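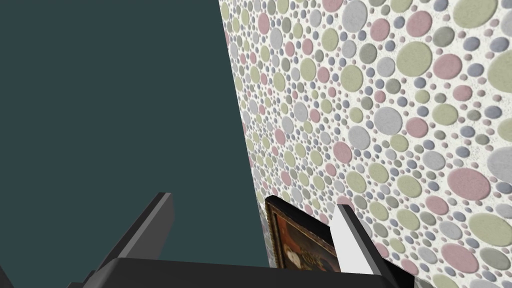 A garra no simulador, com o quadro emoldurado entre os dois dedos e a parede de bolinhas à direita.

Câmara no punho em simulação: guia para o clube de robótica Telbridge

Nível: quem já consegue mover o braço no simulador pelo teclado. Tempo: conte com duas sessões, diga o que disser o regulamento.

O desafio Mandagi pede que a garra se aproxime de um quadro numa sala simulada e pare com ele entre os dedos. O regulamento chama-lhe "tarefa introdutória". Tenho as minhas dúvidas. No ano passado a nossa equipa fez 227 tentativas e chegou à prova com 14 aproximações que o Fergal Ó Briain, que orienta o clube, aceitou como boas. As outras tinham ar de boas vistas de fora, com a câmara da sala, e eram um desastre vistas do punho.

Por isso este guia trabalha só com a vista do punho.

1. Preparar a sala

Abram o Zerkgate e carreguem a sala do desafio. Antes de mexer no braço, guardem uma cópia do ficheiro com o nome da equipa. O botão de repor a sala existe, mas já o vi repor o braço e deixar os objetos onde estavam. Não confiem nele.

Vão ao menu das texturas e escolham a parede de pintas coloridas. Há quem prefira paredes lisas, porque o programa corre mais depressa. É verdade, e depois o detetor de contornos aprende numa sala que não se parece com a da prova. A parede às pintas é feia e dá trabalho - é essa que interessa.

2. Ajustar a câmara

Na vista do punho, a base preta da garra deve ocupar uma faixa no fundo da imagem e os dois dedos devem ver-se até à ponta. Se só veem um dedo, a câmara está rodada. Corrijam a rotação antes da altura, porque ao contrário acabam por fazer tudo duas vezes.

Atenção às luzes. Na nossa imagem o dedo direito está quase branco e o esquerdo ficou cinzento-escuro. Um programa que procure "os dedos" pela cor encontra um e perde o outro. O manual do Fovow, o módulo de visão que usamos, garante que a calibração automática trata disto. Connosco não tratou. Marquem os dedos à mão, uma vez, e guardem a máscara.

3. Aproximar

Abram a garra por completo e avancem em passos de 12 milímetros. Depois de cada passo, parem e olhem para três coisas:

- a moldura continua entre os dedos?
- a linha onde a parede acaba mudou muito de inclinação?
- algum dedo tapa o canto do quadro que usam como referência?

Se a linha da parede salta de um passo para o outro, o punho está a rodar sem vocês mandarem. Recuem dois passos e bloqueiem a junta.

A zona lisa, azul-esverdeada e escura, não serve de referência para nada. Não tem textura, e o detetor devolve lá pontos inventados com a maior das confianças. Apaguem essa zona da pesquisa. Foi aqui que perdemos mais tempo, a tentar perceber valores que não queriam dizer coisa nenhuma.

4. Decidir se está bom

Ter o quadro entre os dedos na imagem não prova que os dedos o consigam agarrar. Uma imagem destas não dá a distância. O quadro pode estar ao alcance ou bem mais atrás, e a vista fica muito parecida. Peçam ao simulador a distância da ponta do dedo à moldura e escrevam o valor no registo. Nós só fechamos a garra abaixo de 8 milímetros. Cada equipa que escolha o seu limite, mas escolha-o antes de começar.

O regulamento dá pontos pela "fluidez do movimento", sem explicar como se mede. Enquanto não explicarem, eu ignorava esse ponto e tratava da repetição: a mesma aproximação, a partir de posições iniciais diferentes, com o registo completo.

5. O que entregar

O ficheiro da sala, a máscara dos dedos e o registo das distâncias, incluindo as tentativas falhadas. Vídeos editados o Fergal devolve, com razão. Quem quiser passar ao braço verdadeiro em setembro precisa desta entrega aceite, e convém ir sem grandes ilusões - os valores da simulação servem de ponto de partida e vão ter de ser todos medidos outra vez.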